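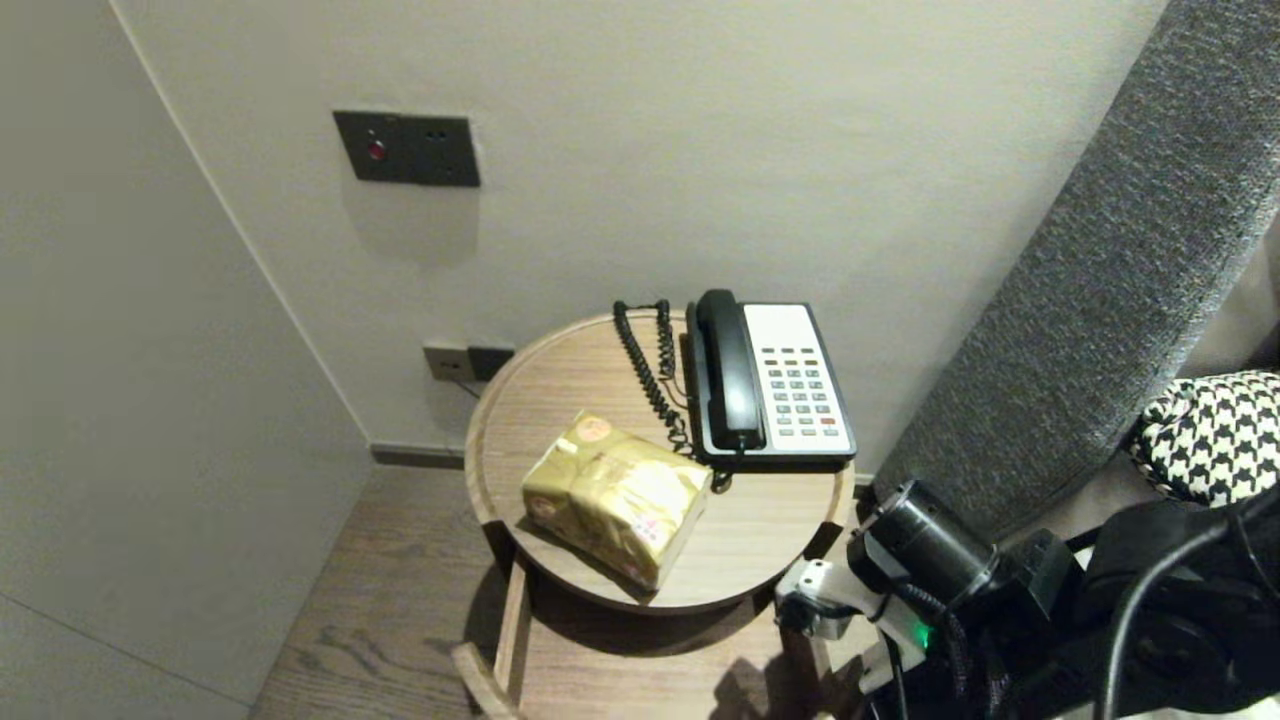
The arm beside the bedside table, Kirklow Hotel

The price was on page 2, and Severino Cifuentes had folded the paper so that he did not have to look at it.

He stood by the window with his back against the glass. The man from Sasaki, Itsuki Ogura, was sitting on the floor on the other side of the bed with a laptop on his knees. Between them was the Dutumell, with its arm out beside the small round table. It had a telephone to consider, and a pack in a gold and cream wrapper.

"What is it doing now?" asked Severino.

"It is deciding what belongs to the hotel."

"The telephone belongs to the hotel."

"Yes. It is sure about the telephone."

Severino had worked in the Kirklow for 17 years, first with the luggage and later with the rooms, and since the spring he was also the person who made the equipment plan. He did not ask for this. The old manager had left him a folder where everything was written by hand: mattresses, irons, carpet for the second corridor, a new boiler with a question mark. Now the owners wanted a line for automation, and they wanted it before the end of July.

He opened the paper again. One machine, the training, the service for the first year. Under it, in smaller letters, spare parts. The grippers were counted separately. He had asked why the grippers were separate and Ogura had answered, very politely, that hands are the part which gets tired.

"My hands also," Severino had said, and Ogura had written this down. It was not clear for what purpose.

The arm moved a little and stopped. On the laptop a number changed.

"98," said Ogura.

"98 of what?"

"Percent. For the telephone. For the other object it is lower. It wants to ask you."

"Me?"

"A person. You are the person."

So Severino came around the bed, careful with the cables, and looked at the table as if he had never seen it. He had bought these tables himself. He remembered the salesman at Mekden who turned one upside down on his desk to show how the foot rail was joined, and how they had argued over the raised rim. Severino had wanted the rim. Guests put down their glasses without looking, he had said, and the salesman had given him the rim for the same price.

"It can stay," he said. "If it is not opened, it stays. If it is opened and the guest is still here, it stays also. If the guest has gone, we change it."

Ogura typed. "And how do you know that the guest has gone?"

"The room is different."

"In which way?"

Severino thought about it. The bags, of course. But he had known it before from the door, many times, before he saw whether there were bags. He could not put that in a table for a machine. "Ask the front desk," he said at last. "They have a list."

Ogura typed this too, and looked relieved.

At eleven o'clock they had finished with the corner and Severino sat down on the bed, a thing he did not permit to his staff. He took his pencil and made the calculation on the back of the offer. The Kirklow had nearly 200 rooms. If the machine needed so many minutes for one table, and then the desk, and then the bathroom, where he did not yet believe in it at all — he drew a line under the bathroom and left it empty.

"You could begin with one floor," said Ogura.

"With one floor I still need all my people."

"Yes."

"Then I am not saving. I am paying for both."

"In the first year you are paying for both," Ogura said. He closed the laptop halfway. "I should not say this so early in the visit. My director prefers that I say it after lunch."

Severino laughed, and then he turned the paper over and wrote the first year in two columns, the people and the machine, side by side, and he did not make the people smaller. The total was ugly. He wrote it clearly anyway, in ink, so that the owners could not read it as something else. Beside the carpet for the second corridor he put a question mark, like the one the old manager had given to the boiler.

"And the grippers?" he asked. "How often do they get tired?"

Ogura opened the laptop again to look. Downstairs somebody was already moving the chairs for lunch.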